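Vamel Freestanding Bath Filler and Tap Set, Matte Black
Stock code 3042

Home / Bathroom / Tapware / Bath Fillers

In stock at Kolamham. Allow 3 working days for metro delivery, longer for everyone else. Showroom closes at 4 pm on Friday.

We took our time deciding whether to carry this one. Black tapware has been the default in display homes for years now, and a fair bit of what gets sold under that heading is ordinary brass with a coat of paint and a hopeful warranty card. We've had plenty of it come back over the counter. The Vamel set is better than most of those, and we've listed it with the reservations we would want to hear if we were paying for it.

What you get

Curved spout, separate hot and cold handles, fixing nuts, sealing washers and a pair of flexible hoses. The hoses are adequate. Most plumbers will swap them for their own and bill you for the privilege, and we wouldn't argue with them.

About the finish

The maker calls it "scratch defying". We don't know what that means and we asked. It is an electroplated black over brass, which generally wears better than powder coat, but a ring or a dropped shower head will still mark it. Hard water shows up as a grey bloom around the base of the handles. Wipe it down with a soft cloth and a drop of dish soap. Anything with vinegar, bleach or grit in it will dull the colour, and the warranty excludes cleaning damage in quite small type.

It should also be said that blacks don't match. If your wastes, towel rails and shower rose come from another brand, put them side by side in daylight before you commit. The Verhoeven range we stock is slightly warmer and has a bit more sheen. Some people can't pick it. Others can't stop looking at it.

Will it fit your bath?

Possibly not. The set is made for deck mounting, so your tub needs a flat section wide enough for the tap bodies and enough clear space underneath to get a basin spanner in. Thin-edged baths are out. So are a lot of older cast iron ones, unless you like the idea of someone drilling through enamel in your driveway.

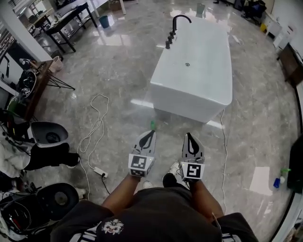 Check the reach of the spout as well. A short spout on a thick rim dribbles down the inside wall of the bath, and you'll be scrubbing that line for as long as you own the place. The reach on the Vamel is 16 cm from the centre of the mounting hole. Measure from where the hole will really be, which is seldom where the brochure drawing puts it.

Then there's the question of getting to it later. Freestanding tubs look lovely in the middle of a room until a washer goes and the whole thing has to be drained, disconnected and walked sideways by two people with sore backs. Ask your installer where the isolation valves are going before the tiles go down. If the answer is a shrug, ask again.

Flow and pressure

The brochure promises a "spa-like fill". The flow depends on your house. On decent mains pressure it fills a large bath in reasonable time; on a gravity-fed system you could make dinner while you wait. A big tub can also drain a small hot water tank before it's half full, and no tap will fix that.

Warranty

The maker advertises a lifetime warranty. Read it. The brass body is covered for the life of the product, the cartridges for a shorter period, and the finish for less again. Labour isn't covered at all. You will need your receipt and proof that a licensed plumber did the job, so keep both somewhere other than the glovebox.

Who should skip it

Anyone with small kids who swing off the spout. Anyone on bore water. Anyone planning to sell within the year and hoping the taps will do the talking – buyers look at the grout first.

If you want the same general shape in chrome, the Cakomell set (stock code 2113) costs less, hides water spots far better and uses a standard cartridge you can buy at any hardware store. It has less visual punch and we sell fewer of them. We also see fewer of them come back.

Returns

Unopened boxes can be returned for a refund. Once the tap has been fitted we can only deal with faults, and a change of heart about the colour isn't one. Display stock is sold as is, with the fixing kit checked at the counter before you leave.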